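# Laundry week at robotics club

2/19/18
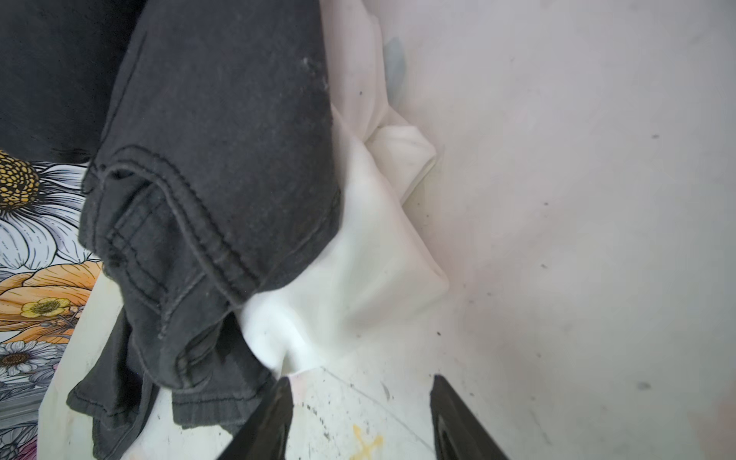
*Dark jeans and the white cloth, from the wrist camera.*

We gave up on blocks in August. The club had gotten good at blocks, and Ignacio Figueroa said if he saw one more foam cube go into one more cup he was going to quit and join chess. So now we do laundry. The project is called Bultora, and the goal is to get the arm to pick one piece of clothing out of a pile and put it down somewhere else without dragging the rest along.

I'm on the grasping side with Zulema Iturra. She writes the part that picks a point to grab and I run the trials and fill in the log. We have 962 tries logged. A try counts as good if only one item comes up and it stays up for two seconds.

Denim is hard for us. The hems are thick, so the fingers either close on them really well or slide off the fold. The stitching helps when it's lighter than the cloth, but dark thread on dark jeans doesn't give the software much to go on. White fabric has the opposite problem. Against a pale background Zulema's edge finder loses it, and then it picks a point on the jeans instead.

Things we changed this week:

- Approach speed is down to 200 on the controller scale. It was bumping the pile before it closed.
- The fingers now open wider before the last move down.
- Dardo Sepúlveda rewrote the log sheet so you have to write down which item you were going for. Before that we were guessing afterward.

The slower speed is annoying to sit through -- a set of 14 tries used to fit before snack break and now it doesn't. I still think we should keep it.

Vanderleia Batista wants to try aiming for corners that stick up instead of the middle of a fold. She has a sketch of it in her notebook and Zulema is going to code it up on Thursday. I'll run the same clothes both ways so we can compare.

If you're in the club and have old clothes, bring them, but nothing with zippers yet. Socks are fine.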